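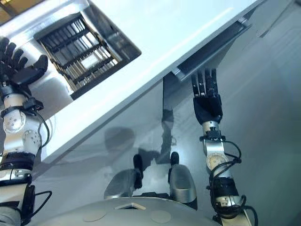 Rutden residents will be able to hand in old household appliances free of charge again in September, after the town council agreed to bring back its collection program following a break last year. The program takes fridges, ovens, washing machines and other bulky items that won't fit in a regular bin. Metal parts such as wire racks can be left inside and will be sorted at the depot with the rest of the scrap. Doors have to be taped shut before pick-up, and anything with a plug should have the cord tied back.

Program coordinator Riaan Msimang said 31 streets were on the first list, with more to be added if trucks are available.

"We had a lot of calls over winter from people with an old fridge sitting in the garage," he said. "Most of them just wanted to know when we were coming." 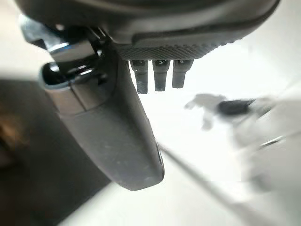
Three short pegs sit in a row under a knurled band.

Bookings open at 9 am through the council office on Phillips Street. Each household can put out up to five items, and they should be on the kerb by 7 am on the morning of collection - not the night before. Gas bottles, paint and loose batteries will not be taken.

Residents in Coner, who were left out of the last round, are included this time. People who miss the collection can still use the depot, where the fee for a single appliance has gone up from $13 to $14.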